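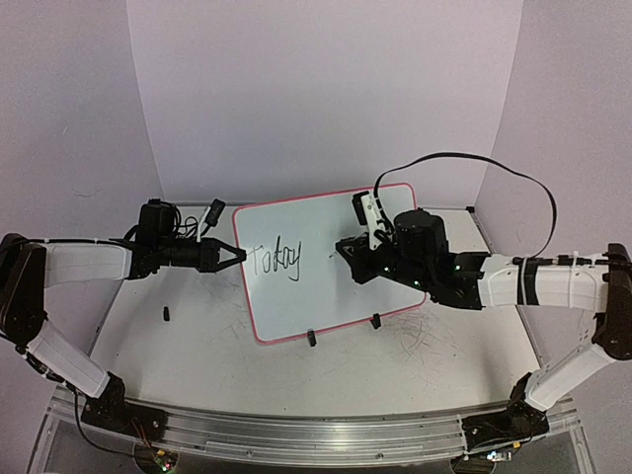
Wer entscheidet, wann eine Zelle nach einer Instandsetzung wieder freigegeben wird?
Die Freigabe erteilt die Leitung der Instandhaltung, nachdem der linke und der rechte Arm einzeln und danach gemeinsam geprüft worden sind.

So stand es in der Betriebsordnung des Werks Tramerside, und Ama Sowah hatte den Satz selbst verfasst. Im Januar lag ihr der Vorgang zur Zelle Sekard zum dritten Mal zur Unterschrift vor.

Der Befund war knapp gehalten. Am linken Arm war das Handgelenk nachgezogen, die Leitung zur Kamera neu verlegt und der Nullpunkt neu eingelesen worden. Die zulässige Laufzeit bis zur nächsten Durchsicht betrug 300 Stunden. Unterzeichnet hatte Yaw Dogbe, Schicht zwei.

»Die Abweichung tritt weiterhin auf«, sagte Fuseini Antwi. »Nach etwa 25 Minuten, sobald die Gelenke Betriebstemperatur erreicht haben.«

»Im Protokoll steht davon nichts.«

»Das Protokoll sieht eine Messung nach zwölf Minuten vor.«

Sowah schlug die Anlage auf. Die Vorgabe stammte aus der Zeit, in der das Werk noch Grumon-Getriebe verbaut hatte. Seither waren die Antriebe zweimal gewechselt worden, der Prüfplan kein einziges Mal.

Sie gingen gemeinsam hinunter. Dogbe hatte die Abdeckung des Schaltschranks bereits geöffnet und das Prüfprogramm geladen. Er ließ die Zelle laufen und notierte die Werte, ohne dass jemand sprach. Gegen 16 Uhr wanderte die Anzeige für den linken Arm aus dem Toleranzfeld.

»Ich habe es in der Nachtschicht bemerkt«, sagte er. »Ein Feld dafür gab es im Formular nicht.«

Sowah strich die alte Vorgabe, setzte ihr Kürzel daneben und verweigerte die Freigabe. Unter »Bemerkungen« trug sie ein, dass die Messung künftig am warmen Gelenk zu erfolgen habe. Dann bat sie Dogbe um seinen Stift, weil der ihre leer war, und ließ ihn den Eintrag gegenzeichnen.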